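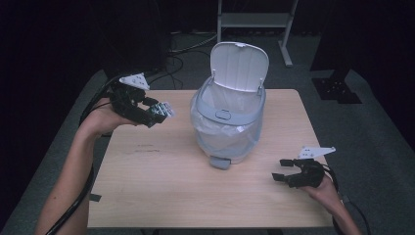 Urnstead Handling Group, shared bench notebook

December, 4:40 pm. Trash can on the table again, bag in, lid up, a gripper in each hand, and my head full of the spring order (sorry, whoever has to read this later!). We have to get our numbers in before the break, so I'm writing down where I am.

Grippers first. I want 2 more complete hand-helds from Delum, plus 10 spare finger pads. The pads are cheap and I'd love to stop rationing them. Escobar quoted on the same list but wants us to buy their mounting plates too, and we like ours fine.

Cables! Please can we put cables on the list. Black spaghetti all over the carpet behind the table, and I keep stepping over it. Zudo does a ceiling reel, I've asked for a price on two.
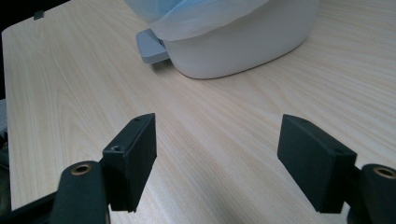 Finger pads open in front of the can, pedal side.

The arm budget can wait till I hear back about lead times. If Delum says spring, I'd move that money into the grippers and do the arms in the next round. Also need trash bags, the thin ones, and those can go on the regular supplies card.

Still to do: send Delum the pad drawing, ask Escobar for a quote without plates.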